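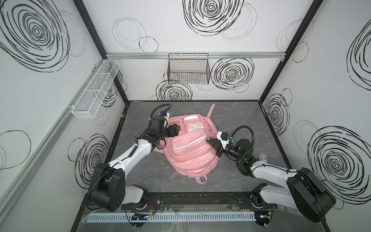 Getting smudges off a pink school backpack?
Milagros Nina, 16 Aug 2019
My daughter loves her pink backpack and wants it for another year (yay!). The front has gray smudges and little dark specks, mostly by the reflective strip. Can it go in the washer, or will that ruin the strip? 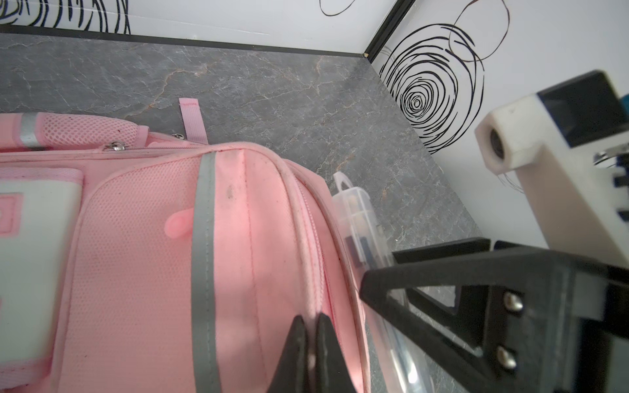
Replies in Bags & School Gear

Somkiat Wiriya
Great bag, keep it! I'd skip the washer. Empty every pocket, shake out the crumbs, then use dish soap, cool water and an old toothbrush on the mesh. Go in small circles and only wipe the reflective parts with a soft cloth — scrubbing can dull them. Rinse, hang it upside down with all the zippers open and give it 20 hours. Mine came out so bright last July!

Zübeyde Duman
I always machine wash ours, cold, in a pillowcase. Love it. Check the label first though.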